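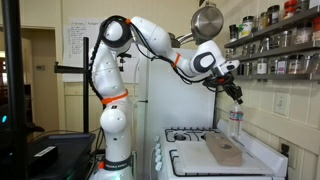

A water bottle held over the stove in a small kitchen.

My aunt's nursing home sent the families another letter in April. It had a new logo on it, and it announced that the home was joining something called the Skendia Pledge for Resident Voice. I have read it four times and I still can't tell you what will be different for her on a Sunday evening, when the hall is short two aides and the call light has been on since supper.

I don't doubt that the people behind these pledges mean well. I met one of them, Perihan Uçar, at a family meeting in the dining room, and she stayed late to answer everything we threw at her. But when I asked what happens to a home that signs and then does nothing, she said the program was "built on trust." So was the last one. It ran for 3 years and left behind a binder.

The letter says that 63 homes have signed. It gives that number twice, once in bold. It doesn't say how many of them added a single hour of night staffing. It doesn't say how many residents were asked anything, or by whom, or whether someone wrote down what they said. Further along we learn that the program has collected 2,474 survey responses, and I would like to know how many were filled out by a daughter in the parking lot, as mine was, with the activities director waiting politely for the clipboard.

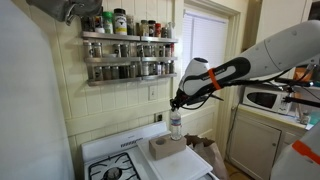
Lowering the bottle toward a block on the cutting board.

Ask residents what they want and you mostly hear small things. My aunt wants her coffee before her pills. Ilídio Morais, two doors down, wants to be turned toward the window after lunch and wants the same aide to do it more than two days running. None of this needs a pledge. It needs enough people on the floor who stay long enough to learn it, and that costs money, and I suspect that's why the letter spends a page on listening and one line on staffing.

The resident council is supposed to be the answer. I've sat in on it when invited. Fadime Kılıçarslan, who chairs it and doesn't miss much, has raised the cold breakfast trays at meeting after meeting. The minutes say "concern noted." I asked the administrator for a written reply with a date on it and got a very warm conversation.

What would change my mind? Post the actual hours worked on each shift, by the front door, in type my aunt can read. Answer every council complaint in writing within 40 days. Let the families see how many aides left this year. A home that did those could skip the logo.

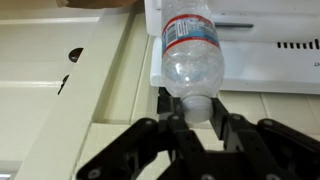
Can a family ask to see what the resident council raised and how the home replied?
Start with the council itself, because the minutes are theirs to share and many will if you ask nicely. Then put your request to the administrator in writing and keep a copy.

I've sent mine. I'll sign up for the next listening session too, and I'll be bringing the same three questions I brought to the last one.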